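Chemiekasten meiner Tochter: Wie räumt man den sinnvoll wieder ein?

Forum Haushalt & Ordnung, Unterforum Kinder und Schule

Hjørdis Dahlgren
Meine Tochter hat einen Chemie-Experimentierkasten von deli geschenkt bekommen, die Beschriftung ist chinesisch. Der Kasten selbst ist eine helle Kunststoffbox mit hellblauem Deckel. Eine deutsche Anleitung lag nicht bei, und einen Packplan haben wir auch nicht gefunden. Beim ersten Auspacken ging alles sehr schnell, und seitdem bekomme ich den Deckel nur noch mit Druck zu.

Ausgebreitet wird bei uns in der Küche auf der Arbeitsplatte. Dort steht auch sonst einiges, was dann jedes Mal zur Seite muss.
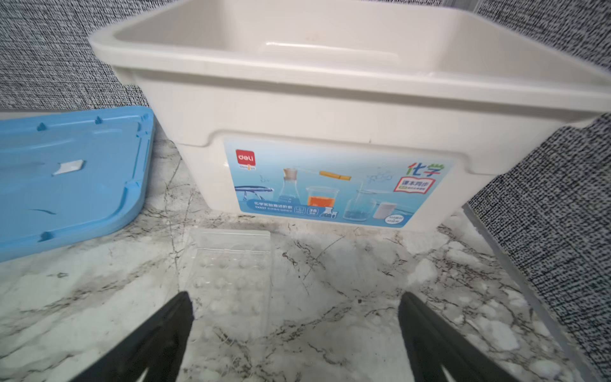
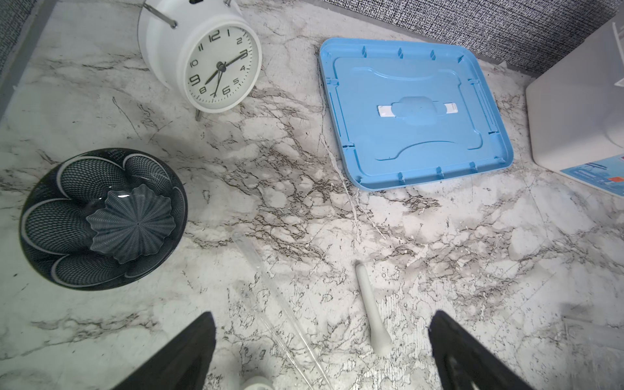 Ich habe inzwischen 3 Reihenfolgen ausprobiert. Wenn die Glassachen zuerst hineinkommen, liegt später das Gewicht darauf. Wenn sie oben liegen, drückt der Deckel. Dazu kommt die Frage, ob die Pulver überhaupt im selben Kasten bleiben sollten. Meine Tochter ist 10 und möchte alles zusammen haben, damit sie nicht suchen muss. Der Kasten soll auf ein Regalbrett im Flur, nicht in den Keller.

Wie macht ihr das? Und lohnt es sich, die durchsichtigen Kunststoffeinsätze aufzuheben, oder kann das weg?

Holwood
Die Einsätze würde ich aufheben, solange noch nicht klar ist, wofür sie gedacht sind. Bei solchen Kästen ist manches nur Verpackung, manches aber eine Tüpfelplatte, in deren Mulden man kleine Mengen mischt. Eine Tüpfelplatte gehört zum Material und wird nach Gebrauch gespült und getrocknet. Reine Verpackung erkennt man meistens daran, dass sie sehr dünn ist und sich leicht eindrücken lässt.

Zum Einräumen: Flaches nach unten, also Platten, Anleitung und Schutzbrille mit den Gläsern nach oben. Darauf ein gefaltetes Geschirrtuch. Reagenzgläser und Bechergläser einzeln in Küchenpapier wickeln und liegend darauf verteilen, nicht stehend. Kleinteile wie Stopfen und Löffel in einen Beutel mit Zipverschluss. Wenn der Deckel dann immer noch drückt, liegt meistens ein Glas quer.

Die Chemikalien würde ich herausnehmen. Bei uns stehen sie in einer eigenen Dose mit Deckel, beschriftet, in einem abschließbaren Schrank. Auf keinen Fall bei den Lebensmitteln und auch nicht in leere Gewürzgläser umfüllen. Wenn du die Etiketten nicht lesen kannst, vor dem nächsten Versuch übersetzen lassen.

Rernow
einfach größere kiste kaufen, haben wir auch gemacht. die originalbox ist jetzt für legosteine

Ayaaba
Ich stimme Holwood weitgehend zu, würde aber auf Küchenpapier verzichten. Das liegt nach dem zweiten Mal zerknüllt in der Kiste. Wir nehmen alte Socken, in jede kommt ein Glas.

Außerdem hilft ein Foto vom fertig gepackten Kasten, innen in den Deckel geklebt. Mein Sohn räumt danach allein ein. Für die Arbeitsplatte haben wir ein altes Backblech als Unterlage. Farbige Lösungen machen auf Naturstein Flecken, und Säuren greifen Marmor an, auch Essig und Zitronensäure. Ob eure Platte echt ist, weiß ich nicht, ein Blech schadet aber in keinem Fall.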